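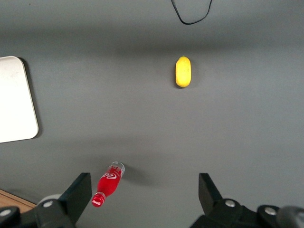 Plikeck 是一个律所用的小工具仓库，管执业律师简介、收案登记和利益冲突检索三块数据。先说清楚，不是案件管理系统，别拿来算律师费。最早是 Rindton 那边的交通事故和消费纠纷组自己写的脚本，后来合同组也要用，就拆出来单放了。字段说明里反复出现的测试案由是"柠檬案"，买卖合同纠纷，标的物一只黄色玩具柠檬，灰色桌面上竖着放的那种，顶端带一点绿褐色的蒂。demo 数据里 subject_matter 字段写的就是它，改测试的时候请不要换成别的水果，断言里写死了。

状态

能用。文档没写完，下面想到哪写到哪。

目录

profiles/　律师简介，一人一个文件，YAML
intake/　收案登记表，CSV，UTF-8，不要带 BOM
conflicts/　冲突检索脚本和名称归一化词表
demo/　测试数据，柠檬案全套
tools/　导入导出，杂七杂八

安装

Python 环境自己建，装 requirements.txt 里的依赖，然后跑 tools/init_db.py。本地库是 SQLite，一个文件，备份就是复制。Windows 下路径里有中文会报错，还没修，先放到纯英文目录。

律师简介字段

name_zh　中文姓名，必填
name_en　可空。不要自动转拼音，多音字错过一次，名片都印了
license_no　执业证号，存字符串，别存数字，前导零会丢
admitted_year　首次执业年份，不是入所年份
education　列表，按时间倒序
practice_areas　只能从 areas.txt 里选，想加新的提 issue
bio_short　上网站首页用，超过 54 个字会被截断
bio_long　不限长，但不允许写胜诉率、"专家""第一"之类，导出时会拦

bio_long 的拦截是关键词匹配，很笨，"第一审"也会被拦下来。白名单在 profiles/allow.txt，碰到误伤就往里加，每行一个词。

实习人员的简介要把 status 设成 trainee，模板会自动不显示"律师"两个字。别手动在姓名后面加称谓，会出现两遍。

收案登记字段

case_id　系统生成，勿手填
client　委托人全称，公司一律写营业执照上的名字
opposing　对方当事人，多个用分号隔开，半角分号
related　关联方，股东、担保人、第三人都放这里
cause　案由，照案由规定抄，不要自己简写
subject_matter　标的物或争议事项，一句话
source　来源，可空
opened_month　只到月份
closed　是/否

关于 opposing：全角分号现在也能认了，但会出 warning，看到请顺手改掉。顿号不认。

冲突检索

用法：python conflicts/check.py 加当事人名称。输出分 3 级：

红　本所现有委托人就是拟收案的对方，停，先找主管合伙人
黄　历史委托人，或者名字出现在 related 里，要人工看
绿　没查到。没查到不等于没有冲突！曾用名、未登记的关联公司脚本查不出来

默认往回查 365 天内结案的，未结案的不受这个限制，全查。要查更早的加 --all，慢一点。结案之后的冲突口径各所不一样，这个默认值是按我们自己的内部规则定的，搬去用之前先改 config，别直接信。

名称归一化会去掉空格、括号和"有限公司""有限责任公司"等后缀再比。所以 Brinbridge 贸易和 Brinbridge 咨询会分别匹配，但前 5 个字符相同会一起列进黄色。误报多是故意的，宁可多看几眼。

导出

网站用 tools/export_site.py，出 JSON。给 Kpodo 格式的目录系统用 export_kpodo.py，字段少一些，education 只保留最高一项。两个脚本都不会导出 intake 里的任何东西，有测试盯着，不要绕过。

数据与保密

仓库里只有 demo 数据。真实的收案表不要提交，.gitignore 已经挡了 intake/*.csv，但改后缀名就挡不住了。不小心推上去的，光删文件没用，历史里还在，马上联系维护人。
律师简介属于对外公开内容，不过证件照原图、手机号、身份证号一律不收。离职的把 active 改成 false，别删文件，旧案的检索记录要引用。

已知问题

排序按拼音，"单""解"这类姓氏排的位置不对
少数民族姓名中间的间隔号有两种写法，归一化只处理了一种
CSV 用 Excel 打开再保存，执业证号会变成科学计数法，请用文本导入
check.py 在没有网络的机器上也能跑，但启动时会多打一行报错，可以乎略
--all 和 --month 一起用结果不对，待查

待办

别名表（公司曾用名）
收案表加仲裁类型，现在仲裁全塞在 cause 里，很乱
把 demo 里柠檬案的二审部分补上，现在只有一审的收案记录
英文简介模板，Rindton 那边催了两次

贡献

提 issue 就行，PR 先跑一遍 tests。改字段名之前务必说一声，网站那边是写死的。提交说明用中文英文都可以，别只写"修改"。

许可

代码 MIT。demo 数据随便用。律师简介文本版权归各所，不在许可范围内。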